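The Flinudance

Hala Matar inherited the Wudthorpe Dance and Social Hall the way other people inherit a bad knee. Her aunt had run it for decades, and one morning in June a solicitor rang from Jurnley to say that it was hers, along with the piano, the urn and a debt of $2425 to a man called Sleiman.

"What's the debt for?" she asked.

"It says floor," said the solicitor.

She drove up on the weekend. The floor was very good. You could have eaten off it, and judging by the smell near the stage, people had. She was still standing in the middle of it with her handbag over her shoulder when an old man in polished shoes let himself in with his own key and put a thermos on the piano.

"Eduard Krajčí," he said. "I teach the Flinudance. Your aunt will have mentioned me."

Her aunt had mentioned him once, at Christmas, and it had ended with a plate going into the sink harder than it needed to.

"I don't think I know the Flinudance," said Hala.

"No," said Eduard. "That is why it is taught."

The class was five people and a woman called Bev who only came for the biscuits but was strict about the footwork. Hala sat on a stacking chair and watched. The Flinudance began with everyone facing the wall. There was a long stretch of waiting, then a kind of lurch, then a turn that brought each dancer nose to nose with someone they had been avoiding. After that it was mostly apologies. Eduard said it came from the old country. When Hala asked which one, he poured himself some tea.

Sleiman turned up at the break. He was younger than his handwriting, and he had brought his daughter, who had brought a lunch box full of plastic creatures and set them out on the marble top of the old supper counter without speaking to anybody.

"I'm sorry about your aunt," said Sleiman. "She was a terrible payer."

"Would you take it in instalments?"

"I took it in instalments from her. I got a sponge cake and two dollars."

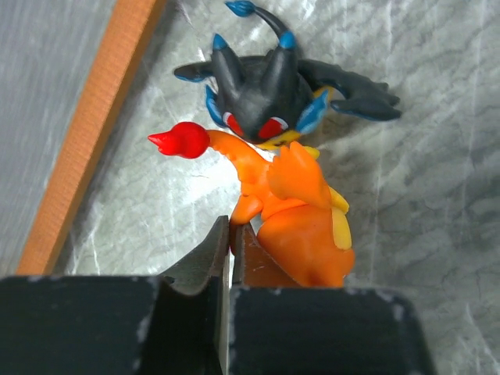 The black one with the blue-tipped ears, and the little orange lizard.

"They're doing the dance," said the girl, when Hala came over to be polite. It was the first thing she'd said.

Hala looked. The black one did have its head lowered at the other, in the manner of Bev correcting someone's heel.

"Which one's leading?" said Hala.

The girl gave her the look children keep for slow adults. "They're at the apologies."

Eduard had come up behind them with his thermos cup. He considered the counter for some time. Then he went outside, and through the louvres Hala could see him on the step with his hat in his hands, which in a man like that could mean grief or wind.

She took him out a biscuit.

"I made it up," he said. "The Flinudance. I came here to court your aunt, and she said she only danced with men who could teach her something. I had a waltz and a bit of a polka, and she knew both. So I said, there is a dance from my village." He brushed crumbs off his knee. "I thought it would need to last one evening."

"Did she know?"

"She corrected it the second week. The part with the wall is hers."

Hala sat down beside him. Across the road a kelpie was barking at a wheelie bin and getting nowhere. Inside, the piano had started up again, and Bev was telling someone they'd apologised on the wrong foot.

"What was the argument about?" said Hala. "The one at Christmas, with the plate."

"She wanted it in the regional festival. I said it would be a fraud. She said after 100 people have trodden on each other's toes doing a thing, it's folklore."

It sounded like her. It also sounded, Hala thought, like a woman who had just ordered a floor she couldn't pay for.

The poster is still up in the foyer, a bit faded, beside the fire blanket. GRAND FLINUDANCE, it says, November 26, 2002, Wudthorpe Hall, supper provided, a dance of the old country. They charged at the door. Sleiman stood beside the cash tin all night with his arms folded, and his daughter handed out the raffle tickets and refused to give anybody change.

Hala partnered Eduard. She waited when she was supposed to wait and lurched when she was supposed to lurch, and when she came round from the wall he was there in his polished shoes, already sorry.

"Wrong foot," said Bev, going past.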